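From: Aurel Costache
To: Sterkow workshop list
Date: 12 May 2023
Subject: Re: Re: shirt folder, power and walls

Kauko Kuusisto wrote:
> Two questions before I copy your build. Did you really need
> walls? And is one supply enough for both arms, or do they
> sulk when they lift together?
>
> Also, Roxana says the wallpaper was your idea. I said it
> couldn't have been.

Kauko,

It was Roxana's idea and Roxana's wallpaper. She had the end of a roll left over from her hallway, and I had three bare panels and no opinions. I now have several opinions, mostly about strawberries.

Walls: yes, I'd keep them. In April we ran it open on the bench and every time Grigore walked past in a new jumper the shirt-finding went to pieces. Corner posts are the same aluminium extrusion as the front rail, which both arms bolt to. The patterned mat was meant to be temporary.

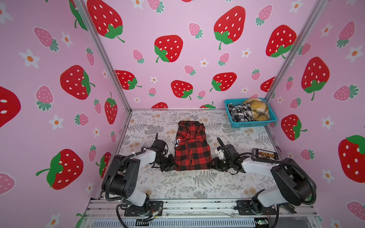

Sterkow Workshop List, Vol. 3, No. 12

The red and black check is my own shirt and I'd like it back eventually. It goes into a rough rectangle, collar fold at the top, and then the bottom bunches up under the grippers. My mother would send it back. The other plaids wait in the turquoise basket, where they hang over the rim however I put them in.

Power: one supply each. We tried sharing and the right arm dropped out whenever the left one did anything ambitious. Keep the cable slack generous over the upper joints, and don't set the closing speed above 300 unless you enjoy sewing on buttons. I run mine at 200.

Katsuhiko has the gripper files if you want to print your own. Ask him for the slim fingers. The fat ones can't get under a hem.

Aurel

Recent messages on this list
Duten controller board, anyone got a spare?
Re: Trisar joint motors getting noisy
Who moved the 3 mm hex keys (again)
Olteanu extrusion order, last call
Re: Bench booking for the lathe corner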